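Apuntes de la unidad 2 — La visita a Festbridge
Febrero de 2025 · Material de clase
13 comentarios · 20 veces compartido

Varios me pedisteis por escrito lo que conté de la visita, así que lo paso a limpio (más o menos). Fuimos a ver cómo se recogen demostraciones para enseñar a un robot a manejar ropa, y yo, que iba pensando en brazos enormes y jaulas de seguridad, acabé mirando una cama con una manta encima. ¡Me encantó!

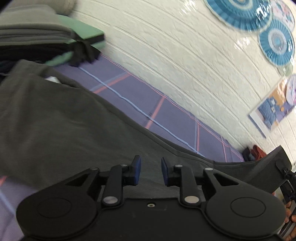

Elba Orellana

Lo primero que hay que apuntar: en esta fase el robot no hace falta. Una persona coge la pinza por el mango y hace la tarea con ella, con las almohadillas azules en lugar de los dedos. Hamish Rankin, que nos guio toda la mañana, lo llama «prestarle la muñeca a la máquina». Luego esos movimientos se convierten en datos de entrenamiento, y ahí enlaza con lo que vimos de aprendizaje por imitación.

Yo lo intenté con una camiseta y fue un desastre — cerraba la pinza demasiado pronto y me llevaba dos capas de tela cuando quería una. Apuntad esto para el ejercicio, porque es justo el problema de los objetos deformables: una caja tiene la misma forma cuando la agarras, una chaqueta no. Cada pliegue cambia lo que viene después.
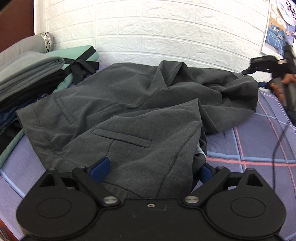 ¿Por qué se repite la misma tarea tantas veces?
Para que el modelo vea la prenda en muchas posturas distintas. En Festbridge graban hasta 200 repeticiones por prenda, con cambios pequeños en cómo queda colocada al empezar.

Otra cosa que pregunté (soy pesada, ya lo sabéis) fue qué hacen con los intentos fallidos. Chunhua Cui, que revisa las grabaciones, nos contó que los etiqueta aparte y que algunos sirven, sobre todo cuando la persona se equivoca y corrige sobre la marcha. Los que se abandonan a medias suelen descartarse.
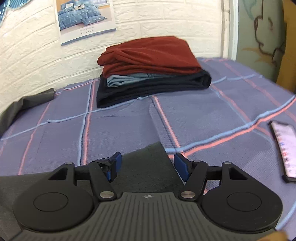 También guarda los muy lentos, aunque ahí Miklós Oláh no estaba de acuerdo y se pusieron a discutirlo delante de nosotros, que fue lo mejor de la visita. Él prefiere un ritmo parejo en todo el conjunto; ella dice que la prisa se nota en los agarres. Para la próxima clase traed media página defendiendo a uno de los dos.

Contacto: Elba Orellana, despacho 13 · © Material docente · Volver arriba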